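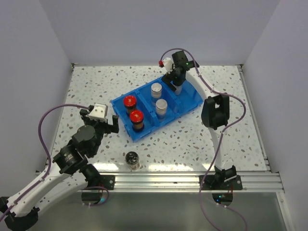

Wohin kommt die Glasröhre, wenn das blaue Tablett eingeräumt wird? In das Fach ganz rechts, und immer als Letztes.

Werkstattbuch Dirkarholm, Januar, nachmittags

Ordnung im Tablett, Stand jetzt: links die Gläser mit den roten Deckeln, hintereinander. Daneben die zwei kurzen Metalldosen. Das rechte Fach bleibt für die Röhre reserviert, solange sie noch auf dem Tisch steht.

Jannik Brinkmann möchte die Dosen lieber links haben - ich bin nicht überzeugt, aber wir können es einmal probieren. Liste 677 ist dann zu ändern.

Bei Rieger nach Schaumstoff fragen, Stärke 15 mm. Die Röhre bitte nur am Glas unten anfassen.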